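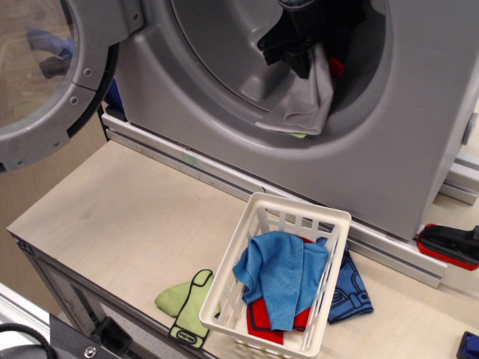
Riaan Jacobs 在上一篇游记下面留言说，洗衣服有什么好参观的，家家户户每天都在洗，你坐那么久的车就为了看人家把毛巾从机器里拿出来，还不如来我家，我家阳台上随时开放，还管一顿午饭。

午饭我记下了，改天一定去吃。不过 Gremwood 的开放日我还是想好好写一写，因为回来以后好几个朋友问我，语气跟 Riaan 差不多，问完又都听得挺入神的。再说我自己对洗衣房一直有点感情。小时候住的楼里有一间公用的洗衣房，冬天窗户上全是水汽，我常常搬个小板凳坐在里面写作业，闻着肥皂味儿，听机器咕噜咕噜地转，到现在闻到那种味道还会觉得安心。

先说怎么去的。2020年9月，天还热，我从 Raklow 火车站出来，按网上写的坐 46 路，坐到 Janevski 路口下。网上没写的是，路口有两个站台，隔着一条挺宽的马路，我下错了一边，又不敢横穿，老老实实走到前面的天桥绕回来，多花了十来分钟。路边有卖煎饼的，我买了一个，边走边吃，到门口的时候手上还沾着酱，登记簿上就留了半个指印，很不好意思。楼不高，门厅里量体温、洗手、签名，然后自己上楼，没有人催。电梯在修，我爬的楼梯，505 室在走廊尽头，爬到的时候气都喘不匀，口罩里全是汗。

Gremwood 这个地方，我原先以为是卖洗衣用品的，去了才知道他们主要做家务方面的课和小展览，洗涤、叠放、缝补、收纳都有。平常一间房一个题目，隔一段时间换一次。四月那一期讲的是厨房里的抹布，我错过了，听说讲得很细，光是拧干就讲了一个下午。我赶上的这一期题目叫“从滚筒到篮子”，讲的就是衣服洗完以后、晾起来以前的那一小段。您别笑，我起初也觉得这一小段没什么可讲的，衣服洗完了拿出来不就行了吗。可是坐下来听了一会儿，越听越觉得自己这些年好多毛病都出在这儿。

比如说，我洗完衣服从来不马上拿。机器一响，我总想着手里的事情做完再去，做着做着就忘了，等想起来已经是晚上，衣服闷在里面皱成一团，有一股说不清的味道，只好再过一遍水。讲课的人说最好铃响之后就把门打开，哪怕暂时不拿，也先让它透透气。她还说，平时不用的时候门也别关死，胶圈那一圈要拿干布擦一擦，毛絮和头发最爱藏在褶子里。我当晚回家就去擦了我家那台，擦出来的东西就不在这里写了，正在吃饭的朋友会恨我的。

再比如篮子。我家的篮子是买 Mirkar 洗衣液送的，一个实心的大圆桶，深得很，捞最底下的袜子得把半个身子探进去。那天听下来，洗完的湿衣服最好用四面带孔的浅篮子装，水有地方走，风也有地方进，而且浅一点的话，里面有什么一眼就看清了，不用翻。听到这儿我旁边一位穿格子衬衫的大叔直点头，小声跟我说他家也是桶，他太太为这个桶跟他吵过架。我们俩就这么聊上了，一直聊到被人家客客气气地看了一眼。

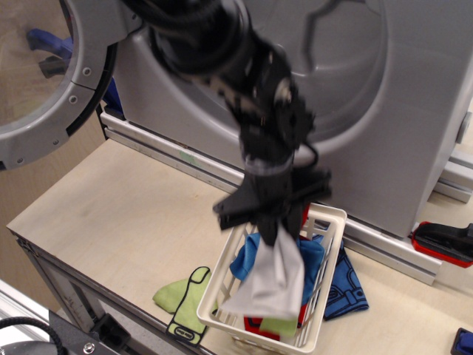

我最喜欢的是讲拿衣服顺序的那一段，因为跟我妈的做法几乎一样，我妈要是在场一定得意得不得了。她老人家的规矩是先拿大的、再拿小的，大件压在底下会把小件裹住，一拽一长串，有时候掉在地上又白洗了。还有就是不要一把全抱出来，一件一件地来，拿一件抖一下。展示台上用的都是些小块的布，颜色分得很开，浅灰的那块软塌塌地往白篮子里垂，后面是蓝的，红的也在篮子里，旁边桌上还放着一块嫩绿色的，连指手套的形状，黑线描的边，我一眼就喜欢上了，心里一直在想这花样要是做成隔热手套挂在灶台边上该多好看。颜色分开其实也有道理，初学的人看得清楚，说“先灰的，再红的”，小朋友也跟得上，比讲“这件”“那件”明白多了。

说到小朋友，那天来了不少，我估计有一半是被家长哄来的，进门的时候脸都拉着。可是桌上那台灰色的小洗衣机，圆圆的门往左边敞着，哪个孩子见了不想凑过去看呢。有个小女孩问她爸爸，这个能不能洗她的兔子，她爸爸说兔子太大了，她就很认真地把兔子举起来比了比，然后又问，那洗兔子的耳朵呢？全屋子的大人都笑了。后来她还是把兔子抱回怀里去了，走的时候我看见兔子脖子上系了一条手绢。

深色浅色分不分开洗，这个问题照例引起了一番讨论。有人说现在的衣服不太掉色，混着洗也没事；有人说吃过亏，一条新的红毛巾把全家的白袜子染成了粉的。我属于吃过亏的那一派，我爱人有一件衬衫，至今是一种很难形容的淡紫色，他还穿着，说显年轻。讲课的人没有下结论，只说新买的深色布头一两回单独洗，用一块白布按一按，看看有没有颜色下来，心里就有数了。又说沾了油的要先处理，别指望机器什么都管。我拿小本子记了满满两页，字写得飞快，现在回头看有几行自己也认不出来了，有一行好像是“醋”，又好像是“酷”，等我下次去问清楚。

中间休息的时候有茶水，自己带杯子的可以多倒一点。茶是普通的大麦茶，凉的，喝下去特别舒服。小饼干按规定一份一份独立包着，我拿了一份，格子衬衫大叔说他血糖高，把他那份也给了我。走廊里摆着几张旧照片，是 Raklow 老城里从前的公共洗衣池，一排石台子，大家弯着腰在那里搓，旁边晾着床单。我在那儿站了好久。我外婆也是那样洗衣服的，冬天手冻得通红，洗完了还要一个人把被单拧干，一头拴在树上，另一头自己使劲转。她后来用上了洗衣机，前几个月总不放心，衣服拿出来还要闻一闻、对着光照一照，看看它是不是偷懒了。 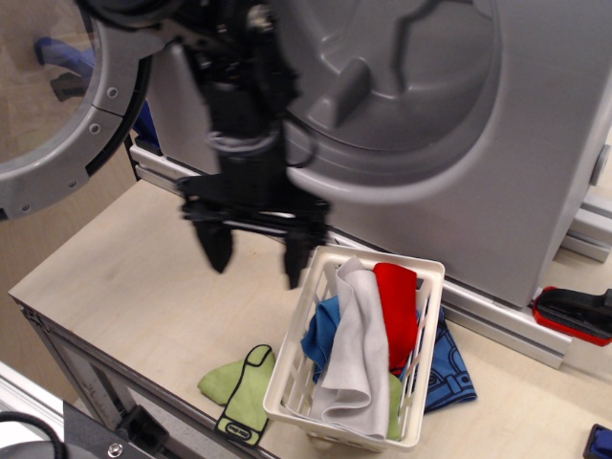
想着外婆，下半场我就听得有点走神，不过叠毛巾那一段还是赶上了。湿的时候就把边角拉直，晾干以后几乎不用熨，这一条外婆也是这么教的，只是她从来不讲为什么，就是伸手过来把我手里的毛巾拿去，啪啪抖两下，又塞还给我。还有一条我是头一回听说，篮子装到七八成就行了，别压，压实了等于又给它拧出一身褶子。我平时恨不得踩上一脚，一趟全端走，省得跑第二趟。现在改了，跑两趟，就当锻炼身体。

楼下有个小柜台卖东西，浅篮子有，木夹子有，晾袜子的小圆架也有，都不贵，我在心里跟自己说好了只买篮子，结果夹子也买了两包。付钱的时候前面一位太太在挑围裙，挑了很久，回过头来问我哪条好看，我说蓝的，她说她也觉得是蓝的，最后买了黄的。柜台上放着一个本子让大家留言，封面写着希望年底前收满 1,000 条，我翻了翻，写什么的都有，有夸的，有抱怨楼梯的，还有一页画了只兔子，我猜得出是谁。我写的是：请多讲一点床单，一个人怎么叠床笠，我学了半辈子还没学会。

想去的朋友，我把自己知道的说一下。开放日不收门票，但是要提前登记，每场人数有限，场次之间留出时间来通风。下车一定看清楚站台，Janevski 路口靠着邮局的那一边才对。电梯修好没有我不敢保证，腿脚不方便的最好先打个电话。带孩子的话选上午那场，下午有点闷，大人都打瞌睡。杯子自己带，小本子也带一个，笔最好带两支，我的那支写到“醋”的时候就开始断墨了。

回程我抱着新篮子坐车，夹子装在篮子里，一颠就哗啦哗啦响，坐我对面的老先生看了一路，快到站的时候终于忍不住问我在哪儿买的。我把地址抄给他了，连下车靠哪一边都写上了。到家已经五点多，正好有一缸衣服要洗，我就守在机器旁边等着铃响，我爱人从门口经过，看了我两回，问我是不是有什么事。

下一期的题目听说是缝扣子，时间还没定，定了我再写。Riaan，你家的午饭我打算挑个晴天去，阳台上有衣服的话先别收。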